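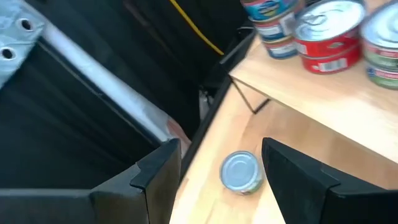
Wrist camera view, small can between the open fingers

4.3 Comparing finger sets on the Galanis gripper

1. Lay the small can on the wood surface below the shelf.
2. Jog the arm until the can sits between the fingers.
3. Set closing force to 6 and close.
4. Lift 100 mm, hold, then lower — do not drop.
5. Log the result, fit the Ullby fingers and repeat from step 1.

Note: Use the same can for both sets.

CAUTION: Keep hands clear while the fingers are powered.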